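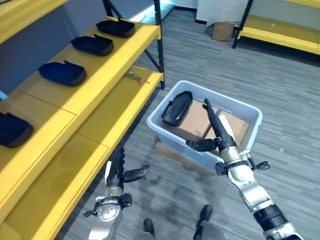
How far apart should the shoe forms sit when they're waiting on a shelf?

A hand's width is plenty. You want to be able to pick one up without nudging its neighbour, and you want them all facing the same way so the next person can tell at a glance which end is the heel.

Welcome to the shelving page of the Pivach workroom gallery! We moved a good part of our footwear storage onto yellow racks in April, and I've been a bit obsessed with them ever since. Everything used to live in stacked tubs, which meant digging to the bottom for the one size you needed (always the bottom, every single time). Now it's out in the open on bright, broad shelves and I love walking in first thing in the morning and seeing all that colour.

The picture on this page is from the foam end of the room. Four dark pieces on the middle shelf, raised backs all pointing the same direction, with black metal bracing behind them and a second yellow unit across the floor. I could look at that navy-black against the yellow all day. There's a small hand tool with an orange handle end down on the lower shelf, too, and the orange looks terrific there.

A few notes for anyone setting up something similar:

The colour. Zanele Sithole picked the yellow and I argued for grey. She was right! Dark foam disappears on a grey shelf, especially late in the afternoon, and on yellow you get the whole outline, curve and all.

The labels. We're using the Limport system, so each bay gets a number and a strip of card. Bay 28 is odd sizes and bay 42 is anything that needs a second look. Vega Miranda has the full list if you're hunting for something, and she'd be delighted to be asked.

The spacing. We left more height between tiers than we needed, and I'm glad we did. You can get both hands in and lift from underneath, and the curved backs don't get squashed on the way out.

The bottom shelf. I like to keep it mostly clear as a spot to set things down while you work higher up. It fills up fast if you let it, so give it a quick tidy before you head home.

More pictures from the cutting tables and the glue bench are coming to the gallery soon. If you've got a favourite corner of the workroom you'd like to see added, leave a note in the Restano tray by the door.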